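### 3.2 The clothespin task

The Gandby course gave each student team one manipulation problem for the term, and ours was the one everybody wanted. Clothespins are cheap, they come in bright colors, and they are surprisingly hard to pick up well! Our team named its controller Derese and began writing it in January, starting from the grasp planner we had used in the first lab. A trial began with the arm at its home pose and ended when a pin was released or five minutes had passed.

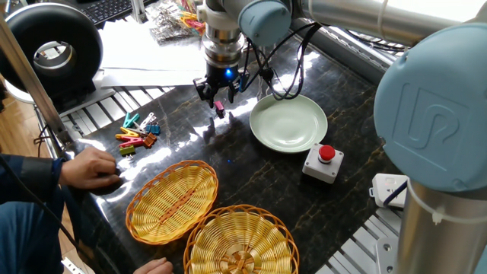 **Figure 2.** Derese trial setup, with the gripper open over a single clothespin.

Grasp height gave us the most trouble, and also the most fun. A few millimeters too high and the fingers slide off the top of the pin; too low and they press on the table. We ran 80 trials and 73 ended in a clean lift, which had the whole team cheering. Pins standing upright, like the magenta one in Figure 2, were our favorite case, while a loose cluster like the one at the left of the table made the planner work much harder. The marble pattern and its bright reflections also pushed us to rewrite the color filter (see Section 4).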